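Brenlow's repair night is back, and it has a bigger room

The Thursday repair night at the Brenlow library is coming back in April, and this time it gets the whole ground floor! Doors open at 5:30 p.m. and the last item goes on a bench at 8.

If you missed it last year, the idea is simple: bring in a lamp, a radio, a toaster or a coat with a dead zipper, sit down next to someone who knows how to fix it, and stay while the work gets done. The group took in 520 items over the season and sent most of them home working, including a 17-year-old bread machine that had its own small cheering section by the end of the evening.

"People get so happy when the thing lights up again," said Gunārs Adomaitis, who runs the electronics bench. "I've been doing this a long time and I still love that part."

A grant of $2,000 from the Horau Fund has paid for new soldering irons, a second sewing machine and a proper set of screwdrivers (the old set was missing nearly every size anyone wanted). There will be four benches, up from two, and Kęstutis Pärn is adding one just for bicycles, out by the side door on Pondisell Street.

Entry is free. Bring one item per person, plus the charger or power cord if it has one. Microwaves and gas appliances can't be accepted.
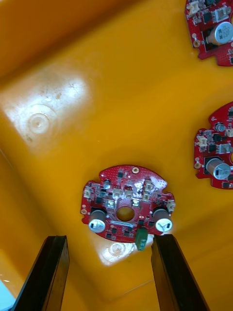

Sign-up for bench times opens Thursday morning at the front desk, and walk-ins are welcome after 7.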